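Plekia buys flooring maker Lytvynenko, says both brands will stay

16/01/2022

Flooring group Plekia is buying smaller rival Lytvynenko, the two companies said in a joint statement. Price not disclosed. Deal still needs sign-off from regulators and is expected to close in September if nothing goes wrong.

Lytvynenko makes stone-look panels, mostly the gray and white marble patterns that have been all over kitchens, store fitouts and hotel bathrooms the last few years. Plekia is better known for plain wood-look planks and has never had much of a marble line of its own. Now it gets one.

The combined company will have 506 employees and two plants, one in Pamosia and the older Plekia site in Terance. Both stay open. No layoffs planned "at this time," the statement says. It does not say how long this time lasts, and a call to the Pamosia office was not returned before we posted.

Customers should not notice much at first. Existing orders will ship as normal, warranties carry over, and stores that stock Lytvynenko will keep there current price lists until the deal closes. After that, one shared catalog. 11 of the slower colors are going away, mostly beiges and a couple of the greens. Anyone halfway through a floor in one of those might want to order spare boxes now. The list of dropped colors goes up on both websites next month.

Prices: no word. Plekia raised its own by 12 percent last fall, blaming freight and resin costs, and dealers we reached expect something similar once the marble patterns are folded in. One in Terance said he has already been told to quote for 30 days only. Another said she is ordering early and hoping for the best.

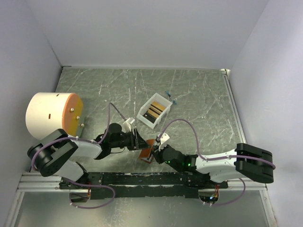 Photo: Plekia

Marble looks have held up better than the rest of the market. Real marble is heavy, stains if you look at it wrong and costs plenty to install, so a lot of buyers settle for the pattern. Gray with white veins is still the top seller at Lytvynenko, ahead of white with gray veins. Black sells in the cities and hardly anywhere else.

Plekia tried to get into the category once before with a small range that was pulled after 2 seasons. Buyers complained that the veins repeated, same squiggle every few feet, and returns piled up at the Terance warehouse. The company says Lytvynenko's prints have a longer repeat and that it will not be changing them.

The Lytvynenko name stays on the box. The Pamosia showroom stays too, though hours will be cut over the winter and the sample desk moves upstairs. Trade customers with open accounts will get a letter with new contact numbers and do not need to re-apply.

More when we here back from the companies.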